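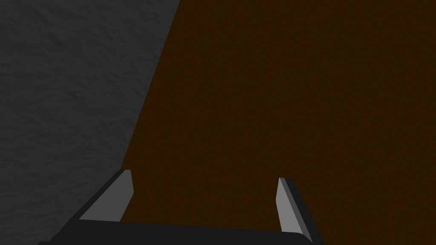 Visitor Management in Protected Landscapes
Handout 4: Waymarking and the walking network at Firkska
Module leader: Atif Ghauri

Read this before the seminar and bring it with you. The case study is the Firkska reserve, which you will visit later in the term. The terms in capitals are the ones you are expected to use in your written work.

1. The site

Firkska is a mixed reserve of heath, wet woodland and old hay meadow, with a small river, the Flidell, along its southern side. The main entrance is at Clegg, where there is a car park, a bus stop and a map board. A second entrance at the north end has a lay-by and a gate and very little else.

Most visitors come in at Clegg and most of them turn left, towards the river. The right-hand path goes up to the heath and is the better walk in late summer, but it starts with a dull stretch along a fence. Keep this in mind when we come to signs. People choose a path on what they can see from the first junction.

2. Two ways of marking a route

A ROUTE-BASED system gives each walk a colour or a symbol, and the walker follows it from start to finish. It needs no map and suits families and first-time visitors. Its weakness is that the walk cannot easily be shortened or changed, and where several routes share a path the posts become crowded.

A NODE-BASED system puts a numbered post at each junction. The walker makes up a walk from a string of numbers and can change it on the way. It needs a map, or at least a list of numbers written down beforehand, and the network has to be complete. One missing post spoils every walk that passes through it.

Firkska used coloured routes until the reserve was extended to the north. It now has 13 nodes and keeps one coloured route, the red walk from Clegg, which takes in the river and the lower meadow.

3. Where to put a post

The usual faults are easy to find on any site:

- The post stands after the junction, so the walker has already chosen.
- The post can be read from one direction only.
- Bracken or bramble hides it from June onwards.
- The arrow points between two paths.

A CONFIRMATION MARKER is a small sign placed a short way beyond a junction to tell the walker that the choice was right. On open heath, where paths braid and new ones appear each year, these do more good than a larger sign at the junction itself. At Firkska they are set 100 metres past each node on the heath side. There are none in the woodland, where the paths are clear.

4. Seasonal change

A network is drawn once but walked in every month. The lower meadow at Firkska floods in most winters, and the path between nodes 6 and 7 is closed until it drains. The diversion runs along the bank and adds a fair distance for anyone with a pushchair.

The heath has the opposite problem. Ground-nesting birds need quiet from early spring, and dogs must be on leads until the end of July. Notices left up into September are ignored the following year, so the date for taking them down matters as much as the date for putting them up.

Autumn brings the fungus walkers, who leave the paths by definition. The reserve does not try to stop this. It offers a guided walk through the wet woodland and asks groups to keep to 11 people.

5. Recording faults

Firkska keeps its post records in Fleltevico, a simple database with one entry for each post, marker and gate. Habibur Patwary looks after the records and has let us use a copy. It holds 193 entries. Look at the field called "last seen" and compare it with "last repaired" - the gap between the two is the subject of question 3 below.

6. For the seminar

Prepare short notes on the following. Half a page for each is enough.

1. Plan a walk from Clegg for someone with two hours and no map. Would you send them round the red walk or give them a string of nodes?
2. The fence path puts people off the heath. Suggest one change at the first junction, and say what it might do to the number of walkers there in the nesting season.
3. Which posts in the records would you visit first, and on what grounds?

Bring stout shoes for the site visit. The lower meadow may be under water, in which case we will use the bank path and start from node 4.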